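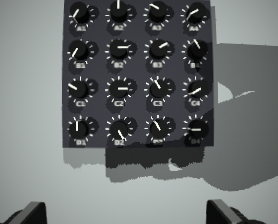
Oi-ling Tseng wants to know why anyone would spend five months teaching an arm to turn a knob when there's a perfectly good hand at the end of most people's wrists. Fair enough. It was the first question in the inbox and it's still the most common, so it goes first.

Why a knob?

Knobs are harder than they look. Picking up a block is mostly a matter of closing on it. A knob has to be gripped on centre, turned without being shoved sideways, and let go of without dragging it back where it came from. My arm, which is called Werero and lives on a bench in the garage, is good at two of those.

Why sixteen of them?

Four by four, A1 to D4. With one knob, all the program learns is where the knob is. With a grid it has to go where it's told, and it has to manage without bumping the neighbours. I did try a bigger panel and the simulator slowed to the pace of a council roadworks crew.

Is the panel real?

Not yet. The one at the top of the page is rendered. There's a real one half built in the garage, at the stage where it's a sheet of metal with holes in it and a bag of parts I keep moving off the chair.

What do the letters do?

They're for me. The program gets a row and a column and a target angle. I get "C3, bit more left", which I can yell at a screen. The labels come out a bit blurry in the render and I've decided to live with that.

Why are the shadows so jagged?

Cheap shadow settings. Smooth ones look lovely and roughly halve my evening. I've had three separate emails about the dark bottom corner by D4, and the answer is that I like it there. The garage has one window and one crook fluoro tube, and the real panel is going to be lit just as badly.

What's it all running on?

A second-hand desktop, bought in March from a bloke who described it as "quiet". The simulator is a free one with my own bits bolted on. Those bits are called Ferneo and there's a folder of them on the downloads page. Please read the notes before emailing me about the gripper file. The left and right fingers are mirrored copies, and if you edit one you have to edit the other. I have forgotten this more often than any of you.

How long is a practice run?

Depends how many knobs I ask for. The longest so far was 1,609 turns, left going overnight. I came out in the morning to find it had spent most of that time on B2, which was already where it was meant to be. There was a minus sign missing.

How do you tell it a turn is good enough?

If the pointer stops within 5 degrees of the target, it passes. I started at one degree, out of vanity, and nothing passed for a fortnight.

What did it cost?

The arm was a kit and I'm not putting that number where my family can read it. The desktop was $165. Knobs for the real panel are a couple of dollars each if you buy the plain black ones, and quite a lot more if you buy the ones sold to guitarists.

Will it work on my stereo / oven / synth?

No. Someone from the Tindberg shed asked about an oven and I'd like that on the record as a firm no. It has never met a knob with a click in it, or one you have to push in first. Push-and-turn is on the list, under finishing the real panel and above painting the fence.

Can I come and see it?

The garage is small and there's a mower in it. I take the arm along to the open bench nights at Takeda hall when I can get a lift, and the hall's noticeboard has the times. Bring your own knobs if you like.

Can I use your panel file?

Yes, help yourself. It's in the same folder, and if you fix the label blur, send it back. The version there now is from July 2019. Earlier ones had two knobs called C2.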